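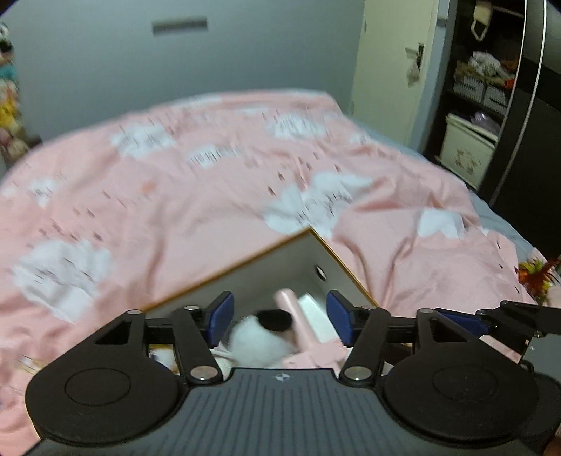
Bedding repair scheme to carry on through winter

Aug 22, 2021

A scheme that mends and passes on used duvets, quilts and blankets in Lesport will keep going until at least the spring, its organisers said at the weekend. It had been due to close at the end of this month.

The Lesport Bedding Exchange opened in May in the old Mendes shoe shop on Quay Street. Since then 3,488 items have come through the door. Most were single duvets. A lot of children's covers too, which go out again almost as fast as they come in.

Leena Hakala, who runs the exchange, said demand had caught them out. "We thought summer would be quiet. Students moving out, a few guest houses clearing cupboards, that sort of thing. We had 382 households on the list by the end of the first month and we've not really caught up."

Rent on the shop will be covered by Retis, the housing association, which has 311 flats in the east of the town. It has also agreed to pay for a second industrial washer. The first one broke down twice in July and a backlog of wool blankets had to be sent to a laundry in Gelirden, at a cost Ms Hakala would only call "painful".

Not everyone is happy. Traders on Quay Street have complained about vans stopping outside in the mornings and bags left in the doorway overnight. Bernd Vogler has the bakery two doors down and said he had raised it with the council more than once.

"I've nothing against the blankets," he said. "It's the bags. It rains, they split, and I'm the one sweeping up feathers at five in the morning before I've got the ovens on."

New rules start next week. No drop-offs after 4 pm, and nothing at all on Sundays. Vans must use the yard behind the shop, reached from Tanner Lane – the gate code will be given out by phone. Anything left on the pavement will be treated as rubbish, the council said, and may lead to a fine.

The exchange is asking for double duvets, cot blankets and plain cotton sheets. It can't take pillows, electric blankets or anything with a foam filling. Items should be washed if possible but small tears and missing buttons are fine, the menders would rather have them than see them binned. Zips are more of a problem, there is a two week wait for those at the moment.

Repair evenings also return, on Tuesdays from 6.30 pm. Bring your own quilt and thread, machines are provided. Last years' sessions at the library were cancelled and a few people who paid deposits are still owed money – they should ask at the counter with a reciept.

Opening hours for the shop are otherwise unchanged. The yard will be shut on Thursday morning for resurfacing.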